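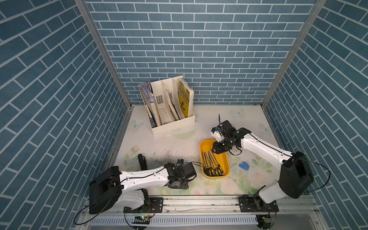
Wako Sistlow chest of drawers: review

Price paid: £213 including delivery
Bought from: Zelto
Colour: oat (also sold in white and dark grey)
Review updated 24th October

The Sistlow is a low chest with three full-width drawers, sold flat in two boxes. I bought it for a spare bedroom where there was a space under the window and nothing in it but a suitcase. It had to sit below the sill, hold bedding and winter jumpers, and be light enough to shift when the radiator needs bleeding. I have now used it through one summer and the start of one autumn.

It has 2,719 customer ratings on the Zelto page, most of them good. I read a fair number before ordering. Many were written on the day of delivery and say little beyond that it looks nice and came on time. The ones written later were more useful, and two complaints came up often enough for me to take note: the bottom drawer rubs, and the top marks easily. I agree with the second. The first depends on how it is put together.

Delivery

Both boxes came on the same van, left in the hall as agreed. The larger one is a two-person lift. It isn't so much heavy as awkward, long and thin with nowhere to hold it, and the plastic straps cut into your fingers. If you live up a flight of stairs, open it at the bottom and carry the panels up separately.

Packing was cardboard throughout, apart from the straps and the small bags for the fittings. The corners of every panel had a folded card cap. One back panel had a dent in the edge where it had been pushed against something, but it sits in a groove and the dent is hidden. I didn't report it.

The fittings come in bags with letters on them. The letters match the booklet, except for bag F, listed as containing the drawer stops. Ours were in bag G. I spent a while on the floor looking for them.

Putting it together

The booklet has drawings and no words. They are clear on the whole, with a few exceptions. On the page for the drawer runners, the left and right runners are drawn almost the same size and shape, and the only difference is a small tab at the back end. If you swap them, everything fits and nothing closes. I know this from having done it. Check the tab before you put a single screw in.

The carcass goes up quickly. Sides, base and top are joined with dowels and cam locks, and the holes lined up on all of them. The dowels were a snug fit and needed a tap. No glue is supplied. I used a little wood glue on the dowels at the base, where most of the strain goes when you drag it across a carpet, and left the rest dry in case we ever move.

Wako says you need one crosshead screwdriver. You do, but the size isn't given anywhere. The runner screws have a smaller head than the ones for the feet, and a driver that suits the feet will chew up the runner screws if you lean on it.
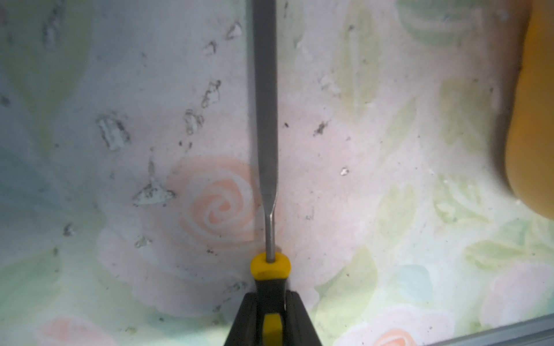 I would also keep a power driver away from the runner screws. The board is dense enough on the outside but soft in the middle, and it takes very little to strip a hole. Do them by hand, stop as soon as they feel firm, and go back over them once all the runners are on.

The drawers are the slow part. Each has a front, two sides, a back and a thin base that slides into a groove from behind. The base needs to be pushed fully home before the back goes on. On my bottom drawer it had caught on a crumb of board left in the groove and sat proud by a hair, enough to make the drawer scrape along the rail. I took the back off, cleaned out the groove, refitted it and the scraping stopped. I suspect that is the fault in many of those bad ratings. Run an old toothbrush down each groove before you start and you should avoid it.

It took me an afternoon on my own, with a break for tea and one full undoing of the runners. Two people would find the carcass easier, particularly when it has to be stood up. It racks sideways until the back panel is nailed on, so keep a hand on it.

The back panel comes folded in half with a tape hinge. There are a lot of small nails. The booklet asks you to measure corner to corner before nailing to make sure the chest is square, and this is worth the trouble. If it's out at this point, the gaps round the drawer fronts will be out for good.

How it looks

It is a plain piece of furniture. The drawer fronts are flat with a cut-out along the upper edge for your fingers, so there are no handles to catch a hip on. The oat finish is a warm off-white with a slight grain pressed into it. It looks better in daylight than under a ceiling bulb, where it goes rather yellow. Next to true white woodwork it can seem a bit grubby, and if your skirting boards are bright white I would pick the white version.

The gaps between the drawer fronts were uneven at first. Each front can be moved slightly by loosening two screws inside the drawer. I left this for a week so that everything could settle under some weight, then did all three in one go. They have stayed put.

The feet are short, tapered and screwed into plates. They lift the chest far enough for a hand to go underneath but not a vacuum head, and dust gathers there. One foot can be wound in or out a little to cope with a floor that isn't level. I would have liked that on all of them.

Storage

All the drawers are the same height inside, 200 mm by my tape. That is deep enough for folded jumpers in two layers, or for pillowcases and sheets stood on edge. A thick double duvet won't go in unless it's in a vacuum bag, and even then the drawer has to be coaxed shut. A summer-weight one goes in without a fight.

The runners are metal and stop short of full extension, so the back strip of each drawer stays under the one above. You get used to putting the things you want least often there. There is no soft close. If you push a drawer hard it shuts with a bang, loud enough to hear downstairs. I stuck small felt pads inside the carcass where the fronts land, and this took the edge off.

The drawer bases are thin. With bedding in them they are flat. I tried books in the bottom drawer for a while, and the base had a visible dip after a month, so I moved the books to a shelf. The dip hasn't gone. For clothes and linen it's fine. I wouldn't use it for tools, paper or anything in tins.

There was a smell of new board when I first opened the drawers, and it got into the pillowcases. Leaving them open for several days with the window ajar dealt with most of it. By the end of the second week I had stopped noticing.

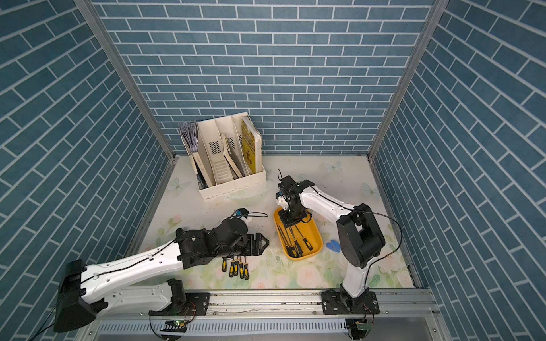 The top

The surface is the weakest point. A mug without a coaster left a faint ring on the second morning, and it has not come out with washing-up liquid or with a cream cleaner. A lamp base with rough felt left scuffs when it was moved. None of this shows from the door, but it shows when the sun comes in low across it, as it does in October. I have put a runner cloth along the middle and left the ends bare.

The front edges have done better. The edging strip is well stuck down and hasn't lifted anywhere, including on the side next to the radiator. I had expected trouble there.

Wall fixing

A strap and bracket are supplied, but the wall plug and screw are not. The booklet is firm that the chest must be fixed to the wall, and it should be. With the drawers empty and the top one pulled right out it's stable enough, but with two full drawers open it starts to tip. Ours is on a stud wall, so I bought a proper plasterboard fixing. Fit the bracket to the back of the chest before you push it into place. The screw is close to the top edge and hard to get at afterwards.

Compared with the Anura

Before this we had an Anura chest of the same sort of size, now in another bedroom. The Anura costs more and the extra has gone into the drawers: thicker bases, runners that come all the way out, and a soft close. Its top is tougher too, and has put up with years of mugs. On the other hand it's much heavier, it has knobs that work loose, and it stands higher, too high for our window.

If the chest is going to be opened every day in a main bedroom, I would save up for the Anura. For a spare room, the Sistlow does enough.

Customer service

I wrote to Zelto about a cam lock that had a crack in it. The reply came the next day and asked for the part number, found on the last page of the booklet. A small envelope with two replacements arrived later that week, at no charge. I had already finished the chest using a spare from the old wardrobe, so those are in the drawer with the leftover dowels. Wako itself has a parts page, but the Sistlow wasn't listed on it when I looked.

Good points

Low enough to go under most sills
Holes lined up, nothing forced
No handles sticking out
Edging is well fixed
Replacement parts sent quickly

Bad points

Top marks very easily
Thin drawer bases
No soft close
Booklet is unclear on left and right runners
Wall screw and plug not included

Would I buy it again? For the same spot, yes, though in white this time. I would put a coat of clear furniture wax on the top before anything was stood on it, and I'd keep the books out of the bottom drawer.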